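The day the arm forgot where the table was

10 April 2021

I promised a few of you the story of what went wrong with the block-pushing setup, so get comfortable, because I never tell these things quickly.

We had been running Trarnus (that's our name for the arm, please don't ask) through short pushing tasks for most of the winter, and it had done over 2,000 of them without so much as a scratch on the maple. Then, on run 306, it came down 5 millimeters too low and leaned on the board until the force limit tripped. What a noise! I hit the stop button anyway, a good second after it had stopped by itself.

I blamed the controller, naturally, and lost a whole evening to the logs. The real culprit was me. I'd swapped the board the night before and kept the old height value, and the new one is thicker.
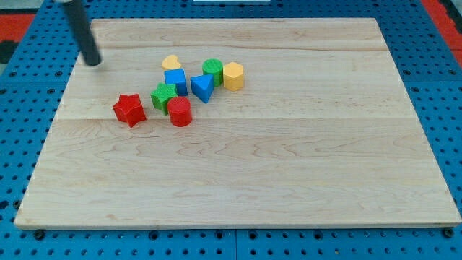

So now there's a touch-off before every session, done at crawling speed, with the force limit set much lower than it used to be. It adds three minutes and I grumble through all of them. I still want a proper warning when the saved height is older than the board, and that will probably have to wait until May.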